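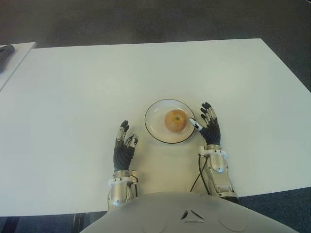 The Long Lunch in Metthorpe

At noon the mill whistle still blows in Metthorpe, though the mill closed years ago. The town pays to keep it going. People here eat when they hear it.

Veronica Căpraru runs the diner on Finau Street. She grew up two doors down and took over the lease in August, after 3 other owners had tried and given up. Her menu fits on one page: soup, a hot sandwich, a dish of the day. Lunch lasts until two, and she doesn't hurry anyone out.

"My father had 25 minutes on the line," she says. "He ate standing up."

The mill once fed 714 workers in two shifts. Ruaridh Rennie cooked there until it shut, and he remembers the orders by weight — 100 pounds of potatoes before breakfast, peeled by hand. He now eats at the diner most days and complains about the gravy.

Morven Innes, who teaches at the high school, has been collecting recipes from the old canteen. She has 503 so far, many of them written on the backs of time cards. Some leave out the oven heat, and a few leave out the main ingredient. She plans to cook her way through the soups first, starting with the barley.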